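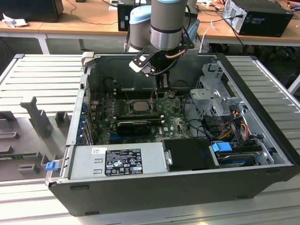
The town of Zarnden will keep its repair and reuse center open through the winter, after the council voted to pay the rent of the building on Fidlow Street for one more year. The decision was made in January with a large majority. Without it, the center would have closed its doors at the end of the month.

The center takes old computers, printers and small kitchen machines from people who do not want them anymore. What can be repaired is sold at a low price or given to schools. What cannot be repaired is taken apart, and the metals and plastics go to a recycling company in Semple, 40 minutes away by road.

Last year the people of Zarnden and the villages near it brought in 2,985 items. In the year before, the number was 1,833. The center says the growth came mostly from desktop computers, which many offices replaced in the same season.

"We were not prepared for so many," said Anikó Szalai, who leads the center. "In autumn we had computers standing in the corridor, and we had to ask people to wait with their deliveries. I did not like to ask this, but the fire rules are clear."

Szalai moved to Zarnden eleven years ago and began to work at the center when it was only one room behind the library. She told the council that the most common problem in the computers is simple. Very often the power supply has failed, or the hard disk is old and slow. A used machine with a new disk can serve a family for several more years, she said.

The price of such a machine will not change. Pupils and retired people will still pay half. The center also erases the old disks before anything is sold, and the former owner can ask for a paper which confirms it. This service was free until now, but from next month there will be a small fee for companies. Private persons will not pay.

Not all members of the council agreed with the plan. Some of them wanted to move the work to Zamham, where the county already has a large hall for electrical waste. They argued that one place for the whole county would be cheaper, and that the building on Fidlow Street needs a new roof in any case. The answer from the other side was that many older residents do not drive, and that the bus to Zamham goes only twice in a day.

A petition in favor of the center was signed by 2,902 people. It was lying in the shops and in the swimming hall before the holidays, and it was given to the council before the vote.

The roof remains an open question. The town has asked two building firms for an offer, and the work could begin in spring if the money is found. During this time the shop at the front would stay open, but the storage rooms would be closed - and this is the part which worries the staff most. They are looking for a dry space in the neighborhood where 1,000 items can be kept for the summer. Owners of empty garages or barns are asked to call the center in the morning.

Computers and screens can be delivered at the back entrance until 5 p.m. Cables should be tied together, and batteries from laptops must be handed over separately at the desk. Refrigerators and washing machines are not accepted, as before - they must go to the hall in Zamham, where delivery is free for residents of the county.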